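Primine bench safety rules, progress to July
To: Tineke Desmet
From: Arnout Smits, Jullstead

Quick one, writing this between test runs. Full tables come with the next claim.

Where we are
Draft 3 of the bench rules is done and out to the Trerkness people for comment. Covers small tabletop arms only. Mobile bases are out of scope for now, same as we agreed at the start. Seven rules in the draft, all short enough to print on one sheet and tape up by the bench. Old version ran to pages and people just didn't read it.

Main changes since last report:
- Speed cap near a person is now a setting in the controller. Was a line in the handbook.
- Stop button within reach of whoever is running the session, not just "in the room".
- Anything an arm handles in a test gets swapped for a cheap stand-in first. Paper or soft plastic, no glass, no liquids until the task is signed off.
- Cable check at the start of every session, arm at rest. Loops have to clear the joints through the full range.

Cable rule got the most pushback. Quintela wanted it weekly. We kept it per session, takes a couple of minutes and snags were the most common entry in our stop log.

Trials
Cup tasks are the ones we use for trying the rules out, simple and easy to repeat. More than 400 sessions logged under the draft so far, mix of day and evening operators. Log sheets are a bit uneven, the early ones have no column for who hit stop. Fixed now.

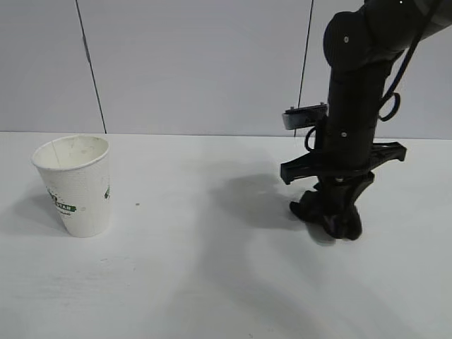

Does a session have to stop every time someone reaches onto the table?
Under draft 3 the arm has to be paused before a hand crosses the table edge, and the operator restarts it by hand once the table is clear. A slow-speed exception was asked for and we have left it out until the force readings are in.

Problems
Force gauge came back from calibration late so the contact limits are still provisional. I've marked them in the draft, please dont quote them yet. Also the training slides still show the old stop procedure, needs redoing before anyone new starts.

Spend is on plan except the gauge, small overrun, covered from travel.

Next
Collect the Trerkness comments, settle the contact limits, then draft 4. Would like 3 outside labs to try the one-sheet version before we call it final. Two have said yes, need one more. If you know of a group with tabletop arms and a bit of patience, send them my way.

Also need your ok on moving the review call to the afternoon, mornings the bench is booked untill the trials are finished.

Arnout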